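Follanari hand-held gripper: frequently asked questions for demonstrators

Last revised 8 February 2021. Maintained by Nusrat Bhuiyan. Send corrections to her before changing your own copy.

What counts as one demonstration?

A single continuous recording of one task, from the moment the jaws are fully open and still to the moment they are fully open and still again. If you pause for longer than three seconds in the middle, carry on and mark the recording "hesitation" afterwards. Do not cut it yourself. Trimming is done at import.

Do I need the arm to record?

No. Recordings with the hand-held gripper are made without the arm. The arm is only needed for replay and for teleoperated sessions, which use the Zonex leader handles and have their own booking sheet.

When should I use teleoperation instead?

Use it when the task depends on the reach or joint limits of the arm, or when contact forces are high. Prising lids and pushing drawers shut against a stiff runner both fall into this group. For picking, placing, standing things up and nesting one thing in another, the hand-held gripper is quicker and the resulting paths replay well enough.

How fast should I move?

Slower than feels natural. The replay controller limits the tool speed to 700 mm per second and will stretch any segment that exceeds it, which puts the jaw timing out of step with the wrist. Most people settle at a suitable pace after 11 or so attempts.

Can I use both hands?

One hand on the grip, the other off the table. Steadying an object with your free hand makes the recording unusable, as the arm has no second hand. If an object slides away, follow it with the gripper or stop.

What is the Fulia export, and do I have to run it?

Fulia is the converter that turns raw recordings into the layout used for training. It runs overnight. You only need to run it by hand if you want to check a session on the same day. Version 3 and later accept partial sessions; older versions fail without a message.

The export stops with error 609. What does it mean?

The jaw width signal and the video have different lengths. Usually the gripper was switched off before the recording was closed. Reopen the session, choose "Align to shorter" and export again. If the error returns, discard the recording.

Why do I have to calibrate the jaw width each session?

The finger pads compress with use and the zero point drifts. Close the jaws fully, hold for a count of five, open fully, hold again. The tool beeps once when the values are stored. Two beeps mean that the range was too small and the routine must be repeated.

Which objects are suitable for the cup and tin tasks?

Anything rigid or nearly so that fits between the pads with a little room to spare. Mix the materials. Metal, ceramic and paper behave differently under the same closing force, and a policy trained on one of them tends to crush or drop the others. Include objects that are lying on their sides as well as standing, and turn some openings towards you and some away.

Should the table be cleared and the background plain?

Only the working area needs to be free of things you don't intend to touch, and even that rule is relaxed for the "mixed table" sets. Printed tabletops are fine. Ordinary rooms with shelves, coats and open doorways are preferred to the bench in the lab, which is already over-represented.

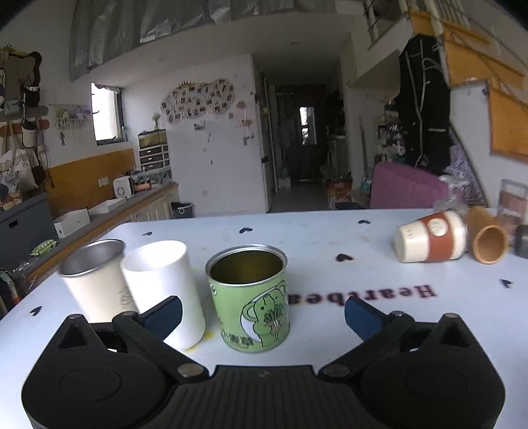 Change the starting layout between recordings. Moving one cup by a hand's width is enough for most repeats, but every fifth recording should start from a new arrangement. Under the Říha protocol, which we have followed since July, the arrangement is drawn from the printed cards so that demonstrators don't fall back on their own habits.

What do I do about spills and marks on the table?

Leave small ones if they are out of the path of the pads. Wipe the pads between recordings if they have touched anything sticky, and recalibrate afterwards.

I dropped the object. Is the recording lost?

Not necessarily. If you picked it up again with the gripper and finished the task, keep it and tag it "recovery". If it left the table, stop and discard.

How do I see whether my demonstrations are any good?

Replay one in ten on the arm at half speed, with the stop button in reach. Check that the jaws close after the pads have passed the rim, and that the release happens with the object supported.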